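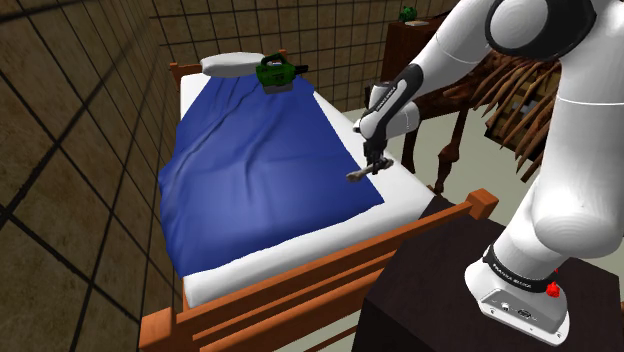 Simulation Tools Review Group
Minutes of the meeting held at the Vutby office, September 2019

Present: group lead (chair), manipulation engineering, perception engineering, build and infrastructure, purchasing. Remote: Ndlovu technical support, items 3 and 4 only.
Apologies: safety engineering. Written comments were received and are recorded under item 6.

1. Minutes of the previous meeting

Accepted with one correction. Under "Licensing", the phrase "per seat" should read "per render node". The June minutes have been reissued on the shared drive with the same file number.

2. Actions carried over

2.1 Install the Skarkden scene package on the evaluation server. Done. The installer does not find the graphics driver if the path contains a space. Infrastructure has moved the install directory and added the step to the build notes.

2.2 Obtain a written quote from Ndlovu. Done, see item 5.

2.3 Confirm that Skarkden scenes can be driven from the Maso planner without the vendor's own scripting layer. Partly done. Joint commands and gripper commands pass through. Contact events do not. Remains open.

2.4 Archive the old bench scenes. Not started. Moved to next meeting.

3. Skarkden evaluation: manipulation

3.1 Manipulation engineering reported on the household set. The test batch was grasp and hold, with a single arm on a fixed pedestal and randomized furniture, wall finish and loose objects. The Maso planner supplied the trajectories. A total of 2189 episodes were run to completion on the evaluation server.

3.2 Of these, 146 were rejected by the automatic checker. The largest group of rejects was interpenetration between the held object and a gripper finger. The next was objects spawned inside furniture. A small remainder timed out with no contact recorded and has not been looked at.

3.3 The bedroom template was reviewed in detail. The reference render has the arm extended over the single bed, with the gripper holding the bone-shaped object above the right edge of the mattress. The object is held at a slope, left end low. Manipulation asked whether the slope comes from the planned grasp or from slip after closing. A still render cannot settle this. The logged object pose is to be compared with the planned pose for this episode and for others in the same template.

3.4 Placement of loose objects was discussed. In the same render a green power tool, similar to a leaf blower, is on the far end of the blue blanket, next to the pillow. Perception had no objection and prefers unusual object and room pairings in the training data. Manipulation would like a switch that limits objects to categories suited to the room, for use in customer demonstrations. Ndlovu support said that a category filter exists in the configuration file but is undocumented. They will send the key name and the accepted values.

3.5 Pedestal position. The pedestal stands directly against the foot-end corner post in the camera view. It was not clear to the meeting whether there is clearance between them or whether the two meshes touch. Infrastructure will query the collision geometry. If they overlap, the template is to be marked as failed and the checker extended to cover static geometry. At present the checker tests moving bodies only.

3.6 There is a red irregular lump at the base of the arm, on the right side, with a small red fragment just above it. Manipulation could not identify the asset from the render. Ndlovu support asked for the scene seed and will look it up in the spawn log. Until then, the episode stays out of the training split.

4. Skarkden evaluation: perception

4.1 Perception engineering reported on image quality. Cloth was judged adequate. Folds and wrinkles in the blanket give usable shading, and the draped side edge follows the mattress in a believable way. The blanket is a static mesh in the version under review. It will not deform under a dropped object or a gripper. Ndlovu support confirmed this and said that deformable cloth is on their list, with no release date offered.

4.2 Wall finishes. Large brown mottled tile is applied to both visible walls of the bedroom. Perception asked for tile scale to be set as its own parameter, separate from the choice of material. It is fixed per material at present. Ndlovu support will pass on the request.

4.3 Occlusion. In the bedroom template the forearm covers part of the back wall and part of the dark reddish-brown furniture beside the bed. The round green object on top of that furniture remains visible. Perception considers the amount of occlusion suitable and wants more of it. The camera sampler should be allowed to place the arm across the target area in a larger share of episodes.

4.4 Thin geometry. The long brown rods between the forearm and the upright section of the arm were used as a test of segmentation at narrow widths. The masks supplied with the package have broken edges along such rods. Perception will rerun with mask antialiasing turned off and report whether the breaks persist.

4.5 Labels. Asset names in the label file are not stable between package updates. Perception has asked for a permanent identifier per asset. Ndlovu support stated that identifiers exist internally and can be exported. The group lead asked for this in writing before any order is placed.

Ndlovu support left the call after this item.

5. Commercial

5.1 Purchasing summarized the quote. The license is 550 per render node per year, support included. The household set is part of the base license. The workshop set is charged separately, and the quote does not give a figure for it.

5.2 Infrastructure's estimate is that 2 render nodes will cover the planned workload, provided that the nightly batch does not overlap with the perception retraining job. Sharing one node between the teams was considered and set aside for now.

5.3 The quote does not state what happens to rendered data after a license lapses. Purchasing is to obtain a clause stating that images, masks and pose logs made under the license may be kept and used without limit.

5.4 Building the same scenes in house was raised again. Manipulation estimates that the furniture and room generator could be reproduced, but that the object library could not, at least with the present staff. No further work on this option.

6. Safety comments (read by the chair)

6.1 Grasp success in simulation is not to be quoted as evidence of performance on hardware in any document that leaves the group.

6.2 Trajectories exported from Skarkden scenes must be checked against the cell limits before they are run on a physical arm. The existing Maso limit check is acceptable for this purpose.

6.3 No template contains a person. Safety asks that this be stated in the data sheet so that nobody uses the set for human detection tests.

All three comments accepted without change.

7. Decision

The evaluation license is extended to the next meeting. No order is to be placed until the contact event problem (2.3), the asset identifiers (4.5) and the data clause (5.3) are closed. The static cloth limitation is accepted for grasp and hold work. It is not accepted for bed-making or folding tasks, which stay on the existing tool.

8. Actions

Manipulation: compare logged and planned object pose, bedroom template. Inspect the timed-out episodes.
Manipulation: write a short test case for missing contact events and send it to Ndlovu.
Infrastructure: query collision geometry for pedestal and bed post. Extend checker to static bodies if needed.
Infrastructure: send scene seed to Ndlovu for the red object.
Infrastructure: archive the old bench scenes.
Perception: rerun masks on thin geometry with antialiasing off.
Perception: draft the data sheet, including 6.3.
Purchasing: data retention clause, price of the workshop set.
Chair: written confirmation on permanent asset identifiers.

9. Any other business

The evaluation server will be down for a disk replacement. Infrastructure will circulate the time. Running batches are to be stopped by their owners beforehand; anything left running will be killed.

Perception asked for render thumbnails to be stored next to the pose logs. Agreed, subject to disk space after the replacement.

Next meeting: date to be set once Ndlovu has replied on 4.5.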